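Print this article E-mail to a friend

Phthalates Found in Vinyl Shower Curtains and Bath Mats, Lab Screening Shows

Vinyl shower curtains and bath mats sold in discount stores contain plasticizers at levels well above the limit that applies to children's toys, according to screening results released in May by the Ludstead Materials Laboratory.

The laboratory bought 52 products over the counter and through online sellers. Samples were cut from the body of each item, dissolved, and tested by gas chromatography with mass spectrometry. Each product was tested in duplicate, and any pair of readings that differed by more than a tenth was run again.

Phthalates are added to polyvinyl chloride to make it soft. They are not chemically bound to the plastic and can migrate out of it over time, into air, household dust and water. Several have been linked to effects on the reproductive system, and their use in toys and child care articles is restricted in the United States. Shower curtains and bath mats for general household use are not covered by those restrictions.

"The same sheet material can be legal in one aisle and illegal in the next," said Aoi Hoshino, who directed the testing. "A bath mat with a duck printed on it is handled by children every day, but if it is sold as a bathroom accessory the toy limit does not apply."

The highest readings came from clear curtains of heavy gauge. In these, plasticizer made up to 3 parts in ten of the product by weight. Printed curtains generally tested lower, although the printed layer itself was not analyzed separately. Products labeled PEVA or EVA contained no phthalates above the detection limit, with the exception of two mats that proved on testing to be ordinary vinyl. 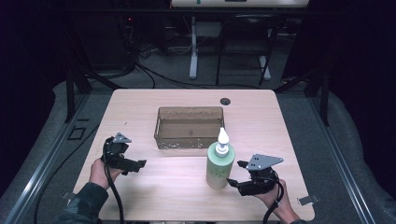
The laboratory also ran a small emissions test. Unopened curtains were hung in a sealed steel chamber at bathroom temperature and humidity, and the air was sampled at fixed intervals. Total volatile organic compounds in the chamber peaked at 1659 micrograms per cubic meter for one clear curtain, then declined steadily. Most of that reading was solvent left over from manufacture. The phthalates themselves evaporate slowly and contributed little to the air results, but they were recovered from dust wiped off the chamber floor at the end of the run.

Hoshino said the chamber figures should not be read as a measure of what a person breathes at home. Room size, ventilation and water temperature all change the outcome, and no blood or urine testing was included in the study.

Labeling was poor across the board. Many packages gave no material at all beyond "plastic" or "waterproof." Claims such as "non-toxic" and "odor free" appeared on products at both ends of the range and did not predict the result.

Aruseo, an importer whose curtains were among those tested, said in a written statement that its products comply with all rules in force and that it plans to move its bathroom line to PEVA. Volteo, which supplies bath mats to discount chains, said it was reviewing the laboratory's method and had asked for the raw data.

Itzel Becerra of the consumer group Aranda said a single limit for all soft vinyl goods used in the home would be easier to enforce than the present rules, which depend on who the product is meant for. The group has asked state regulators to require the material to be named on the outside of the package.

Consumers replacing a curtain can look for polyester, nylon, cotton or PEVA on the label. New vinyl items should be unrolled and aired outdoors before use. Airing removes much of the solvent but does not remove the plasticizer.

The full table of results, including lot codes and detection limits, is available from the laboratory on request.

Print this article E-mail to a friend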